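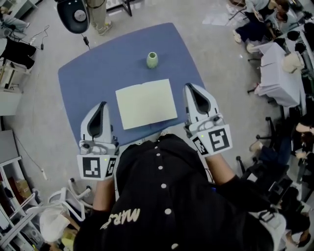
Drurnbridge Tabletop Set: handling rules and data card

Version 2

This file covers how episodes in the Drurnbridge set are recorded, checked and named. Read it before you record anything or merge anything into the main branch. The Kotham and Hviid sites follow the same rules. Where a site differs, it is noted under Site notes.

Contents

The set holds 158 tabletop tasks done by people using a pair of hand-held grippers. Of these, 109 have passed review and are in the release folder. The rest are in pending and should not be used for training or for reported results.

Tasks are short: open or close a notebook, turn a page, move a small object to a marked side of the table. Each task has a one-line instruction in tasks.txt. Do not edit an instruction once episodes exist for it. Add a new task instead.

Before recording

Check that every marker patch on both grippers is clean, flat and fully stuck down. A lifted corner is enough to spoil tracking. Replace the patch and redo calibration - do not press it back and carry on.

Check that the indicator light is on for both grippers.

Clear the table of anything not in the task list or the distractor list. Distractors are allowed, and wanted, but they have to be logged.

Keep cables off the floor where the operator stands. Tape down any that have to cross a walkway.

Everyone who may come into view must have signed the site form. This includes people working at nearby desks. Clothing with a full name or a badge number on it should be covered.

During recording

Start and end with both grippers above the table and open. Hold still for 2 seconds at each end.

Keep the large marker on each gripper turned toward the head camera as far as the task allows. Brief loss is fine. Crossing the arms is not, unless the task calls for it.

Move at a normal pace. Slow, careful motion looks tidy in playback and trains badly.

If you drop something, keep going if you would in real life, and tag the episode "recovery". Do not delete it.

Operators stop for a break after 24 episodes. The session script will lock until the break is logged.

Review

Each episode is reviewed by someone other than the operator. The reviewer checks sync between streams, marker tracking on both sides, and whether the end state matches the instruction. Failures go to pending with a reason code. "Bad" is not a reason code.

Naming

site_task_operator_take, all lower case, no spaces. Operator is the assigned number, never initials.

Site notes

Kotham: ceiling lights flicker on the slow setting. Use full brightness.
Hviid: no recording on Saturday, when the room is shared.

Known problems

Page-turning episodes from the first October batch have a clock offset between left and right. Run them through the Doltgate sync tool before use. Thin paper is still underrepresented.

Changes to these rules go through a pull request with one approval from each site.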